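Omitard bench notebook, cloth sorting task
January, started 9.40

Carried over from last session: wrist view retake for the cloth-into-bin task, new operator rota, and the open question about how we label a regrasp. The task string is unchanged ("put the cloth items in the clear bin") and should stay unchanged until the set is closed. Haris had been typing his own variants at the start of each session. I have merged those back to the one string and locked the field in the recorder.

State of the set before today: 107 episodes kept, 13 thrown out. Of the 13, most were dropped for a time offset between the arm log and the wrist stream. The offset grows slowly over a session and goes away when the recorder is restarted, so the rule now is to restart it at every change of operator. Crude, but it costs under a minute. Uzma is looking at whether the clock on the logging machine is at fault.

Calibration check at 9.55. Joint zeros fine on both arms. Gripper opening command and measured opening disagree slightly at the wide end, same as before. I have left it alone. The policy is trained on measured values and any correction now would split the set into two halves that don't match.

Start conditions, written out again because the printed sheet has gone missing:
Items begin outside the bin, dropped from hand height, not arranged.
Overlap between items is allowed and wanted.
Bin stays on the table top, clear of the rails. Move it a little between episodes, never mid-episode.
Fingers open before the recording starts.
Episode ends when the gripper has let go of the last item and moved clear. No trailing idle.

Operators in the morning were Nouhaila and Haris, swapping every half hour. Nouhaila's episodes are shorter and smoother. Haris closes early and drags the cloth before lifting, which works but gives a long stretch where the fingers are shut and nothing much is changing height. I don't want to train that out of him entirely. Some spread between operators is useful, and the last model we trained on one person's data fell apart as soon as the cloth landed flat.

The hard case remains two items lying over each other. From the wrist the upper edge of the lower item is hidden, and the operator, who has the same view on screen, tends to pinch both. Marked these as "double pick" in the notes column. They are kept if both items end up in the bin and thrown out if one falls outside it. 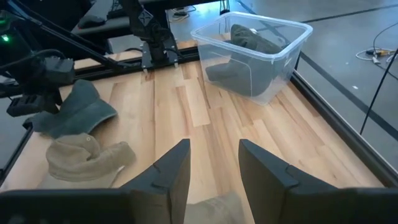

Shazia Chaudhry disagrees with keeping the double picks at all. Her note in the margin of the shared copy: if the model sees enough of them it will learn that pinching two layers is the normal way to start, and we will spend February trying to undo it. She would keep them in the raw store but leave them out of the training list until we have a baseline without them.

Fair point. The cost is small as long as the flag is reliable, and at the moment it depends on the operator remembering to type it. Agreed with her over lunch that we train twice, with and without, on the same seed and the same number of steps. Naheed will add a key on the operator console so that the flag goes straight into the episode file. Until that is in, I go through the notes column by hand at the end of each session.

Afternoon, 13.50 onwards. Export to the Grekik format failed on the first try. The converter expects every camera stream to have the same number of images as the arm log has rows, and one episode was short by a single image at the end. Trimmed the log to match and added a check before export. The check prints the episode name and stops, it does not try to repair anything.

Image size: we had been storing the wrist stream at full size and shrinking it when loading. Loading is now the slow part of training. Uzma wants to store the small version as well and keep the full one on the archive disk. No objection from me provided the crop is the same in both. The fingertips have to stay in view. Earlier crops lost them and the grasp timing got noticeably worse.

Regrasp labelling, decision for now: a regrasp counts as part of the same episode, no split. If the operator drops an item outside the reach of the arm, stop and discard. If it lands within reach, carry on. Recoveries are worth having and we have few of them – I would ask both operators to stop throwing them away out of tidiness.

Target for the set is still 2,000 episodes across all cloth types, which at the present pace is a long way off. Ask Naheed whether the evening slot is free.

To do
Reprint start conditions sheet and tape it up.
Restart recorder at each swap, write the time down.
Training list A with double picks, list B without.
Uzma: clock on logging machine, small image store.
Haris: try opening wider on approach, compare drag length.

Stopped 17.15. Arms parked, recorder off, disk copied.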